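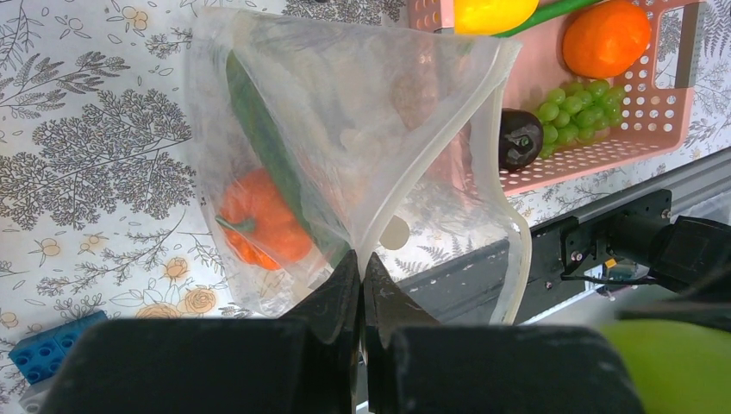
Orange pepper in a clear plastic bag.

1/ I moved to Bristbridge a few years ago and I still learn how local politics works in this country. Last night I went to the county meeting about the plastic bag ordinance. I took many notes. I will try to put them in order, please be patient with me.

2/ First, what it is. The ordinance would stop stores from giving thin carry-out bags at the checkout. The produce bags, the clear ones for fruit and vegetables, are exempt in the current draft. Much of the fight is about this one exemption.

3/ The vote is close and it does not follow the party lines, which surprised me. The board has seven members, four Republicans and three Democrats. I expected four against and three in favor. It is three and three, with one person who has not decided.

4/ Lorraine Entwistle is a Republican and she is the sponsor. She represents the farm end of the county. Her reason is the ditches. Bags blow from the road into the drainage, and the farmers pay to clear them. She spoke for maybe five minutes and did not say the word "environment" one time.

5/ Pauline Tunstall is a Democrat and she is against. Her district has the most people without a car. She says that if you walk home from the bus with food for a family, you need a bag, and a fee for paper is a tax on these people. I found this a serious argument and I have no quick answer to it.

6/ So you have a rural Republican who wants the ban and a city Democrat who does not want it. In the country where I was born, both of them would be called by the party leader before breakfast.

7/ About the fee. The draft says 11 cents for each paper bag. The store keeps the money. Tunstall asked why the store should keep it. The county attorney answered that if the county takes the money, it may count as a tax under state law, and then it must go to the voters. I had to ask the man next to me to explain this twice.

8/ The exemption again. A group from the Rudd neighborhood wants produce bags included too. They brought a petition with 294 signatures. Entwistle said no to them, quite politely. She thinks she loses one of her own votes if she touches the produce bags, and then there is no ordinance at all.

9/ One woman from this group got a little angry and said that half a ban is only a press release. There was applause. The chair asked for silence. I understand both sides here, but I think Entwistle can count to four better than the petition people.

10/ The undecided member asked almost only about enforcement. Who checks the stores? The answer from the staff was that an inspector goes only if somebody complains. First time a warning, after this a fine of $80. He wrote it down and made a face. I could not read the face.

11/ There was also a letter from Drodel, the grocery chain. They do not oppose the ban, but they ask for one year before it starts. The smaller stores want longer. Jirnon, the corner market close to my street, still has boxes of the old bags in the back room, and the owner asked if he can use them up. Nobody on the board had an answer prepared for him.

12/ Something I did not know before: if the county passes this, it is not sure that it stays. There is a bill in the state house that would forbid local governments to make their own rules about bags. The attorney said it is still in committee. If it becomes law, the ordinance is dead the same day.

13/ Entwistle was asked if the whole work is then for nothing. She said she was elected to the county board, she was not elected to guess what the legislature will do. Tunstall nodded at this. It was the only time in the evening that I saw them agree.

14/ Some people wrote to me that I am naive to follow such a small thing when there is a presidential campaign on television every night. Maybe. But I can walk to this meeting, and I can speak at it for two minutes without asking anybody.

15/ I did speak, by the way. My hands were not calm. I asked that people who get food assistance do not pay the paper bag fee. The staff said they will look at the wording. Two other speakers asked for the same thing after me, so I hope it goes in.

16/ The next reading is on Monday, 7 in the evening, same room, use the side door. The public comment comes first this time, so do not be late if you want to talk. You must sign the sheet at the table.

17/ Correction to number 3: one of the four Republicans left his party in the spring and sits now as an independent. He is the undecided one. Thank you to the person who told me.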